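Furnness wants to sell you a cleaner kitchen, again

The town of Furnness will extend its food scrap pickup to every household in November, and the mayor's office is already calling the pilot a success. The numbers it has put out so far make that hard to check.

According to a summary posted by the town, 16 streets took part over the past 5 months, and trash volume "fell noticeably" on most of them. The summary doesn't say by how much. It also leaves out what the streets threw away before the pilot began, so there is nothing to compare the new figures with.

Benedikt Kramer, who runs the program for the town, said the full data would be released "once it has been cleaned up." Asked when that might be, he said he expected it before the end of the year. Households will start paying a fee of $13 a month well before then.

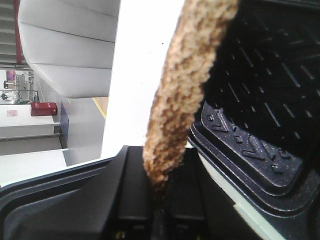 The contract went to Tarnik, a hauling company that also supplied the bins for the pilot and wrote part of the summary. Only one other company, Correia, put in a bid. Its price was lower, but the town said its plan for handling odors was weak. Neither bid has been made public.

Residents who took part are split. Imke Schmieder, who lives on one of the pilot streets, said her bin was skipped three times and that she was told each time to wait for the next pickup. "I like the idea," she said. "I'd like it more if the truck came." Tarnik said missed stops were rare and had been fixed. It did not give a number.

Supporters point to Trandiritz, the next town over, where a similar program has been running for three years. But Trandiritz owns its own trucks and charges no separate fee, which makes it an odd model for what Furnness is planning.

The town council will take comments on the fee at its next meeting. The contract has already been signed.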